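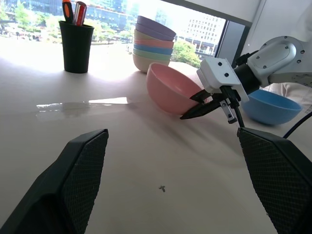
重ねたボウルが抜けなくなるのはなぜか。

側面の勾配が小さいボウルほど、上のボウルの外側と下のボウルの内側が広い面で触れ合い、摩擦が大きくなるからだ。水気が残っていると隙間に膜ができ、空気の入る経路もふさがる。引く力を強くしても解決しないことが多く、片側から空気を入れるほうが早い。

2022年3月5日(土曜日)、しまってあったパステルカラーのボウルを出して、重ね方を決め直した。品名はFlokness。桃色、水色、ミント、ラベンダーがあり、形はどの色も同じである。色ごとに用途を分けるつもりで買ったのに、同じ形のものは結局ひと山になる。山になると、使われるのは上のほうの色ばかりになる。

容量は秤で測った。空のボウルを載せてゼロに合わせ、水を縁まで入れていくと、ほぼ493グラムで表面張力だけが頼りの状態になった。持って歩ける量はそれより少ない。縁から指の幅ひとつ分を残したところで433グラムだったので、実用上の容量はこちらを採る。以前は縁までの値を容量として控えていて、その数字で粉と水の配分を決めたら、混ぜている途中であふれた。台帳の数字は今回書き換えた。

山の崩し方にも手順がある。真上に引き上げると、一番上だけでなくその下まで付いてくる。しばらく浮いたあとで下のものが落ち、縁から当たる。高さがわずかでも音は大きいし、落ちた先で転がる。確実なのは下側のボウルを卓上で押さえておき、上側の縁を片方だけ持ち上げて傾ける方法である。傾いた側に隙間ができ、軽く離れる。両側を均等に引く理由は特にない。

外したボウルは底を下にして置く。当たり前のようだが、急いでいると横倒しのまま手を離してしまう。丸い胴は横にすると座りが悪く、縁と胴の二か所で支えられて止まっているだけなので、隣のものが触れれば向きが変わる。起こすときは縁を上から押すより、縁の内側と外側をはさんで回すほうが滑らない。押すと接点がずれ、ボウルごと机の上を逃げていく。

机はクリーム色に近い淡い色で、窓の光がよく回る。作業には明るくて都合がよい。ただし面の反射が強く、窓に近い側は白く飛んで、小さなごみが見えにくい。拭いたあとは手前側から低い角度で見て、残った粒を確認している。ボウルの縁を伏せて置いたとき、粒をひとつ噛んでいるだけで、がたつきが出るためだ。

山の位置は机の奥とした。手前は作業面なので、高さのあるものを置かない。奥には黒い円筒のペン立てと、小さなドライバーもある。ペン立てには赤みのあるオレンジと青のマーカーが入っていて、色の割り当てを紙に書くときに使う。ドライバーは食器と関係がない。片付け先を決めていないものは、だいたい机の奥に集まる。先に割り当て表を書き始めたのに、肝心の置き場の表が後回しになっているのは順序としてよくない。

重ねる色の順は、同じ色が隣り合わないように交互にした。見た目の問題に思えるが、境目が数えやすくなる効果のほうが大きい。同色を続けて重ねると縁の線が読み取りにくく、ひとつ抜いたつもりで二つ持っていくことがある。今の山はラベンダーが一番上に来ている。
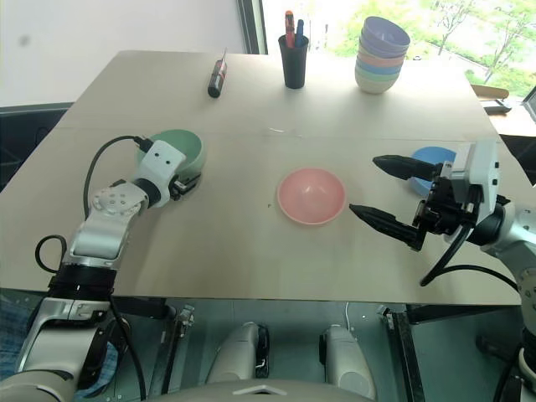 Kirsty Chisholmからは、色を交互にするより用途の順に重ねるべきだというコメントが届いた。毎朝使う色を上に、たまにしか使わない色を下に置けば、山を崩す回数そのものが減る。交互にして数えやすくしても、欲しい色が下にあれば毎回ほとんど全部を持ち上げることになり、手間の計算が合わない、という趣旨だった。底のほうを使うときだけ我慢すればよい、とも書いてある。

指摘のとおりで、使用頻度に偏りがあるなら用途順のほうが有利である。こちらの使い方では、色と中身の対応がまだ固まっていない。桃色を粉もの、水色を液体とするところまでは決めたが、ミントとラベンダーは日によって変わる。対応が決まらないうちに用途順を採ると、順番の見直しが頻繁に起きる。交互配置は暫定とし、四月に対応表ができた時点で切り替えることにした。

もうひとつ、山を低くする案もある。半分ずつ二つの山に分ければ、下の色に届くまでに外す数が減るし、倒れたときの被害も小さい。欠点は底面積が倍になることで、机の奥の幅をかなり使う。ペン立てを動かさずに済む配置を試したが、窓側に寄せると椅子の背の前に来てしまい、立ち上がるときに袖が当たりそうになる。壁側に寄せるとドライバーの居場所がなくなる。後者は置き場を決めれば済む話なので、先にそちらを片付ける。

並べて使うときの間隔についても控えておく。隣どうしの縁が触れない距離、具体的には手を縦に差し込める幅を空ける。縁をはさんで持つ以上、指の入る余地がないと、隣を押しのけながら持ち上げることになるからだ。中身が入っていると、この差は大きい。液体を入れるものは手前に置かず、中央から奥にする。手前は袖と肘の通り道になる。

洗ったあとの扱いは、以前より時間をかけるようにした。水を切ってすぐ重ねると、翌朝には外れにくい。伏せて置き、途中で一度向きを変え、底のくぼみの水も拭いてから重ねる。布を一枚ずつ挟む方法も試したが、山が高くなって不安定になるうえ、布のほうが湿気を持ってしまうのでやめた。紙でも傾向は同じだった。

それでも抜けなくなった場合、下のボウルの外側をぬるま湯に浸し、上のボウルには冷たい水を入れる。下がわずかに広がり、上がわずかに縮む。温度差を急につけるのは避けたい。数分待ち、やはり片側から傾ける。中性洗剤を縁の隙間に垂らすのも有効だが、そのあと全部洗い直しになるので最後の手段としている。

残っている作業は、ドライバーの置き場を決めることと、ミントの用途を決めることである。容量の控えは433グラムのほうに印を付け、縁までの値はかっこに入れて残した。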